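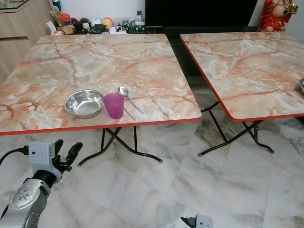
Less bending now but a lot more standing and waiting, was how one of the table attendants at Lins put it at the last shift meeting, and the waiting has no line of its own on the time sheet. The complaint is recorded in the trial notes under staffing, next to a request for a second stop button.

Lins runs a dining service for a group of workshops and has been testing a two-armed clearing robot in one of its side rooms. The trial, named Pronside, began in September and was extended on 3/7/26. The robot is leased from Drorovska. Emmont, the integrator, supplies the control software and does the maintenance.

The job is table clearing. The robot drives up to a table, picks up bowls, cups and flatware, and puts them in a bin on a cart. An attendant then takes the cart to the dish room. Wiping the tables, setting them again and dealing with food waste are still done by hand.

Lins employs 18 people across its dining rooms and kitchen. Four of them are assigned to the trial, one per shift. No positions have been cut under Pronside, and the extension includes a clause that holds headcount steady until the trial ends. It doesn't cover hours. Two attendants raised that point in writing, and Lins answered that hours for the trial shifts will stay as posted through the current schedule.

**How the work is split**

Before the trial, an attendant cleared, wiped and reset each table in one pass. The work is now in two stages. The robot clears a table and moves off, and the attendant steps in to wipe and reset. The two are not allowed to work at the same table. A strip of floor tape marks where the attendant stands while the arms are moving, and the arms stop if the stop button is pressed or if the base is bumped.

The result is a gap. When the robot is slow on a table, the attendant has nothing to do at that table and may not reach in to help. The first version of the rules let staff take items from the far side, but Emmont withdrew it after a review of near contacts. Attendants now use the gap to fold napkins or fill condiment trays, and they asked that this be written into the task list so that it counts as work. The new task list does so.

Lins has also dropped the rule that one person must watch the robot at all times. The attendant has to be in the room and has to carry the remote stop. In practice most of them still watch it.

**Handling**

Steel bowls account for most of the retries. The inside of a bowl is curved and reflective, and the depth reading from the head camera tends to drop out there. The control software works around this by finding the rim and ignoring the inside. One finger goes inside the bowl and one outside, the gripper closes on the wall, and the bowl is lifted and tilted onto its edge before it is moved to the bin.

The tilt was added in the second software release. With a level lift, the bowl had to clear the side of the bin by its full width, and the wrist ran into its joint limit on the last part of the move. With the bowl on edge it goes in like a plate in a rack. The drawback is that anything left in the bowl ends up on the table or the floor, so diners are asked to empty their bowls first, and an attendant checks each table before the robot is released to it. That check is the step staff mention most often. It takes little time, but it has to be done for every table, and it can't be saved up and done in a batch.
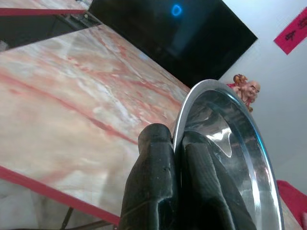 Emmont logged 1164 bowl pickups between the second release and the extension. Of those, 292 needed at least one more try. A retry is counted when the fingers close and the force reading stays below the threshold, or when the bowl shifts in the grip during the lift. The log doesn't separate the two causes. Lins has asked for them to be split in the next release, on the grounds that a missed grip costs time and a shifted one can end with a bowl on the floor.

Cups are handled from the side, with the grip force turned down for plastic. Clear and tinted cups are harder to find than solid ones, and the software falls back on the color camera when depth is missing. Spoons and forks are picked up one at a time by the handle. When they lie close together or partly behind a cup, the cup goes first. Flatware that is flush with the edge of a table is skipped and left for the attendant.

Skipped items are shown on a tablet by the door. The early build played a tone for each one, and staff asked for it to be turned off in the first week. It now gives a single tone when the robot leaves the table.

**Tables and lighting**

The room uses light folding tables, which are easy to stack but move when pushed. A grip that presses down on a bowl can shift the table enough to throw off the next pickup. Emmont's fix was to take a new camera view after every item. This added time to each table and brought the failed pickups on flatware down. A proposal to use rubber mats under the table feet was turned down by Lins because the mats would have to be lifted every time the floor is mopped.

Glossy tabletops are a related problem. Bright patches on a patterned surface were sometimes read as objects, and the arm would reach for them, close on nothing and back off. The current release checks the height of a target above the table before moving. Attendants report that the empty reaches still happen near the windows in the late part of the day. The blinds are now drawn before the evening shift, which some of the staff dislike.

**Training and pay**

Each attendant on the trial had two sessions with Emmont, the first on stopping and restarting the robot and the second on clearing a fault. A fault here mostly means an item that has been gripped and can't be placed. The attendant presses the stop, waits for the arm light to change, holds the item and releases the fingers from the tablet. Staff may not pull an item out of a closed gripper.

Finger pads are checked at the start of each shift. The rubber picks up grease from the bowls and loses grip, so the pads are wiped with a damp cloth and dried. Worn pads are reported to Emmont. Swapping them was at first listed as an attendant task and has since been moved to the maintenance visit, after staff objected that it had been added without a change in pay grade.

The pay question is still open. Attendants on the trial get a fixed supplement per shift, set when the trial was planned to be short. They have asked for it to be made part of base pay now that the work has been extended. Lins has said it will reply before the next schedule is posted.

Views among the four differ. One has asked to stay on the trial shifts, citing wrist pain from stacking bowls, which has eased since the robot took over that part. Another has asked to go back to the main room, where the pace is set by the diners. The remaining two made no request. The main room will stay fully manual for the length of the extension.

**Next steps**

A third software release is due from Emmont. It is meant to let the robot work with both arms at the same table, one holding the table steady or clearing a cup while the other takes the bowl. At present the arms take turns. Drorovska will inspect the wrists before the release is loaded, and the robot will be out of service while that is done. Clearing will go back to the old one-pass method for those shifts, with the supplement still paid.

The second stop button has been approved. It will be mounted on the cart handle.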